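Flitel 2: wrist camera software for robot arms
Home > Software > Perception > Flitel 2
Self-masking, hand-eye calibration and near-field planning in one install
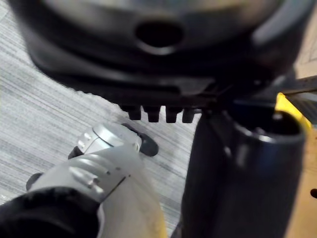 A customer wrote in to ask why on earth the software should care about the robot's own hand, when the planner already knows where the hand is. I get some version of that every month and I'm always glad of it, as it's the question I started with too. The planner knows where the drawing of the hand is. The camera sees the hand you've really got, with its shine, its blur at close range and whatever you bolted on after the drawing was done. If half of your wrist view is glossy black plastic, your depth estimate will happily turn the reflections into a lump floating in front of the arm, and then the planner goes round the lump. Or it refuses to move at all, which I've spent whole afternoons on.

So that's what Flitel is for. I write it, I answer the support email, and I wrote this page, so if something here is unclear you know whom to blame.

What it does

Flitel sits between your wrist camera driver and your motion planner. It learns which pixels belong to the robot, takes them out of the picture before anything else looks at it, and passes on a clean view plus a confidence map. The planner then gets a sensible answer to "what's near the gripper?" and you can stop padding everything with enormous safety margins.

Close-up parts are the hard bit. Anything right up against the lens is soft at the edges, so a crisp mask cut from a CAD model always leaves a fringe. Flitel gives each mask a soft border that grows as the part gets nearer, and you can widen it by hand if you're feeling cautious (I usually am). Shiny curved covers get their own treatment: the mask is built from movement over lots of poses, so a reflection that slides about on a cover is still counted as cover.

Two-armed setups are supported properly in this release! The other arm wandering into view used to be treated as an obstacle, which was correct but deeply annoying if you wanted the arms to work together. Now you can mark it as "known, moving", and the planner gets its predicted position in place of a blob. You do need joint readings from both arms on the same clock for that.

Floors, too. Streaky or patterned carpet gave version 1 no end of trouble, with stray matches running off along the lines, and I rewrote the matcher mostly on account of it. Plain shiny floors are still a bit of a pain. I'm working on it.

Calibration

Run the calibration tool once after fitting the camera, and again whenever you've taken the camera off or had a proper knock. The arm goes through 152 poses by itself while you have a cup of tea. Please clear the space around it first and stay out of reach, with the stop button where you can get at it. You can trim the pose list if your arm lives in a tight corner, and the tool will tell you if you've trimmed too much to trust the result.

You get a report at the end with the camera offset, the remaining error and a little plot. Keep the report. If you ever email me, it's the first thing I'll ask for.

If you've changed fingers but left the camera alone, you only need the shorter mask refresh. Masks are saved per tool, so swapping back to an old set of fingers just means picking the old mask from the list. Do give them sensible names. I have a folder with "gripper new", "gripper new new" and "gripper real" in it and I couldn't tell you which one works.

What you need

A Linux PC with a graphics card that isn't ancient. An arm that reports its joint positions. A colour camera fixed to the wrist or the gripper; depth is welcome but not needed. Drivers are included for the Kudness arm controller and for the Ibarra camera boards, and there's a plain network interface for everything else. It's documented, and the sample code is short enough to read over lunch.

Spec

Product: Flitel 2
Added delay, camera to planner: 40 ms on the reference PC
Calibration routine: 152 poses, editable
Mask types: fixed, jointed, known moving
Interfaces: Kudness controller, Ibarra camera boards, network socket
Languages: Python and C++
Licence: per workstation, no yearly renewal
Price: £1,290 excluding VAT
Current release: October 2024

Things it won't do

It doesn't choose grasps. It'll give your grasp planner a much nicer picture to work from, but which bit of the object to grab is up to you. If you want that as well, have a look at Cludow, my other package, which takes Flitel's output directly.

It isn't a safety system either, and I'd like to be very plain on that. Don't use it to decide whether a person is clear of the arm. Use proper rated kit for that and leave Flitel to worry about the carpet and the furniture.

And it can't see through your gripper. Sounds silly written down, but I've been asked. If a big part covers the upper half of the view, the upper half is gone, and the confidence map will say so. Sometimes the best upgrade is moving the camera along the bracket a little. The preview window shows the visible area live while you shift it, which makes the job much less fiddly than it used to be.

Upgrading from version 1

Old masks open in version 2 but they keep their hard edges, so I'd redo them. Calibration files carry over as they are. Your licence key still works and the upgrade is free, just log in and download it.

The one thing that catches people out is that the config file has moved. It now lives with the project and not in your home folder, and if there are two, the project one wins.

Trying it first

The trial is the full thing and runs until you've saved a handful of masks. You don't need to give me a card number. If you haven't got a robot to hand, download the recorded sample set and play that through the preview window. It includes some nasty close-up views, so you'll see the failures as well as the good bits.

The next update is planned for November, with better handling of cables that flop across the lens. If you've got recordings of a cable doing something awful, send them over, I'd love more.

Download trial | Buy licence | Manual | Release notes | Email support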